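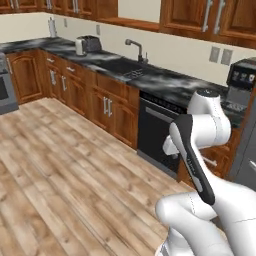
Le ferry pour Skelby partait à deux heures et moi, évidemment, j'étais encore à Flunstead avec un gâteau au citron sur les genoux. Un gâteau énorme, pour ma tante, qui fêtait ses 70 ans et qui m'avait fait jurer de ne pas être en retard cette fois (la fois d'avant, j'étais arrivée au café, quand tout le monde remettait déjà son manteau).

J'ai couru. Enfin, j'ai marché très vite, en tenant le carton bien à plat, et je suis arrivée sur le quai pour voir le bateau s'éloigner, tranquille, avec trois mouettes derrière. 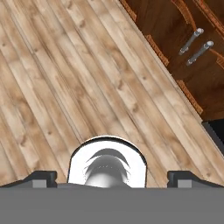 Il restait un vieux monsieur assis sur une bitte d'amarrage, qui mangeait des cacahuètes.

– Vous l'avez raté aussi ? je lui demande.

– Moi, je ne le prends jamais. Je viens le regarder partir.

Il lorgnait le carton. Le prochain ferry était à six heures, il faisait un petit vent de septembre pas méchant, et j'avais une faim terrible ! Alors j'ai soulevé le couvercle – juste pour vérifier le glaçage – et il a sorti un canif de sa poche.

À Skelby, ma tante a regardé le gâteau, puis moi, puis le gâteau.

– Il manque deux parts.

– C'est le vent, j'ai dit.

Elle a ri si fort qu'elle a dû s'asseoir, et elle m'a servi un porto.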